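Garnon Reader
Set-up Guide, Section 4: Dictionaries, Languages, and Word Lists

Last updated February 9, 2020

Use this section after you have charged the reader and signed in to your Nestport account. If you have not signed in, go back to Section 3. Dictionaries cannot be added without an account, but they work offline once they are on the device.

4.1 Choose the book language

The reader picks a dictionary by looking at the language set for each book, and the language of the menus has no effect on it. Most books from the Nestport store carry the right setting already. Books you copy over by cable often do not.

1. Open the book and tap the top of the page.
2. Tap Book Details, then Language.
3. Pick the language the book is written in. For a book in two languages, pick the one you want to look words up in.
4. Tap Save. The page reloads at the place where you left off.

Note: Facing-page translations are treated as one book. You can set a second language under Language > Add Another. The reader then tries the first language and moves to the second if it finds no entry.

4.2 Add a dictionary

One English dictionary, the Bandale Concise, comes installed. Others are free to download. The largest takes up 300 MB.

1. From the home page, tap Settings > Dictionaries.
2. Tap Get More. Wi-Fi must be on.
3. Tap the name of a dictionary to read a short description and see its size.
4. Tap Download. A bar shows the progress.
5. When the bar is full, tap Set as Default if you want this dictionary used first for its language.

Caution: Do not turn the reader off during a download. A partly loaded dictionary shows in the list with a gray mark next to it and has to be deleted before you can try again.

You can keep up to 17 dictionaries on the device. To remove one, press and hold its name, then tap Delete. Your saved words stay in place, but their definitions go blank until a dictionary for that language is added again. 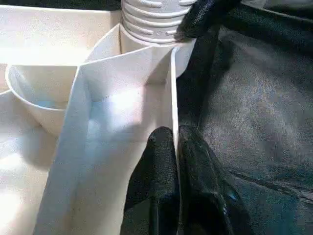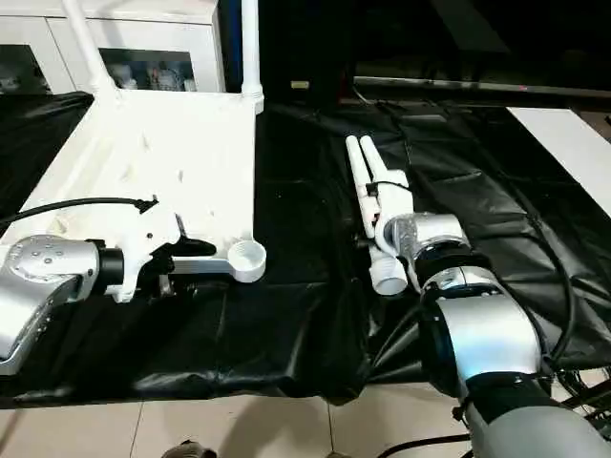
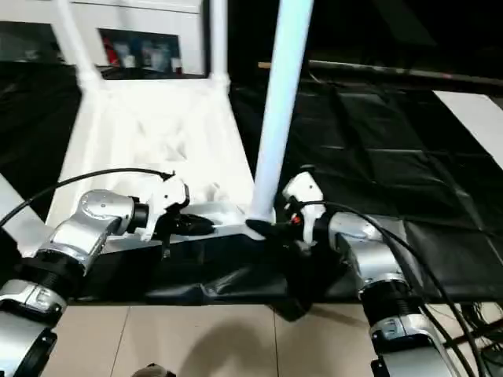

Can I look up a phrase, or only single words?
You can look up phrases of up to four words. Press the first word, drag to the last one, and lift your finger. If the dictionary has no entry for the whole phrase, the reader shows the entry for the first word instead.

4.3 Look up a word

1. Press and hold the word until it is highlighted.
2. Read the entry in the box at the bottom of the page. Swipe up for the full entry.
3. Tap the arrow to hear the word, if the dictionary includes sound.
4. Tap anywhere on the page to close the box.

For languages that change the ends of words, such as German or Russian, the reader looks for the base form. This works well with common words and less well with old spellings. In novels printed before a spelling reform you may need to tap Edit in the box and type the modern form yourself.

Note: Yiddish, Hebrew, and Arabic entries run right to left. The swipe direction for pages changes to match the book, but the entry box always opens from the bottom.

4.4 Save words to a list

1. With the entry box open, tap the star.
2. Choose a list, or tap New List and type a name.
3. Tap Done.

Each saved word keeps the sentence it came from and the title of the book. A list holds 200 words. When it is full, the reader starts a second list with the same name and a number after it.

To review a list, go to Home > Word Lists and tap its name. Words appear one at a time with the definition hidden. Tap the word to show the definition — tap again to see the sentence.

4.5 Copy a list to a computer

1. Connect the reader with the cable supplied.
2. On the reader, tap Allow File Access.
3. On the computer, open the folder named Eder Lists.
4. Copy the file you want. Each list is a plain text file and opens in any text editor.
5. Eject the reader before you pull out the cable.

Caution: Changing the files in this folder does not change the lists on the reader. Make edits on the reader and copy the file again.

If accented letters look wrong on your computer, close the file and open it again with the text encoding set to UTF-8.

Go to Section 5 to set type size, margins, and line spacing.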